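How to Clean Out a Pantry Without Buying a Single Bin

Updated June 2023

Every pantry guide I read starts with a shopping list. Matching tubs, a label maker, a turntable for the oils. I priced one of those lists at the Drumham home store and it came to $239, for a closet that holds rice and soup. I don't buy it, in either sense.

Start with the food. Take everything off one shelf, put it on the counter and check the dates. Do one shelf at a time, whatever the videos say. People who empty the whole pantry at once end up eating takeout next to a pile of cans.

Wipe the shelf with warm water and a drop of dish soap. The special shelf sprays did no better on my molasses ring.

Put back what you eat weekly at eye level. Baking things go up high, cans down low. Anything you haven't touched since November gets cooked in the next 2 weeks or given away if it's still in date.

Live with that for a month. If small packets keep sliding around, then you may have a case for a container, so look through the garage and the kids' room first.
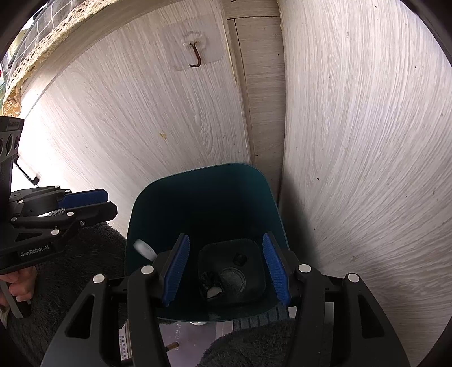

Decanting flour into clear jars is the step I trust least. You lose the date and the cooking directions, and a 400 gram bag never seems to fit the jar sold for it. If you must, cut the panel off the bag and tape it to the back.

Skip the labels too. You know what spaghetti looks like.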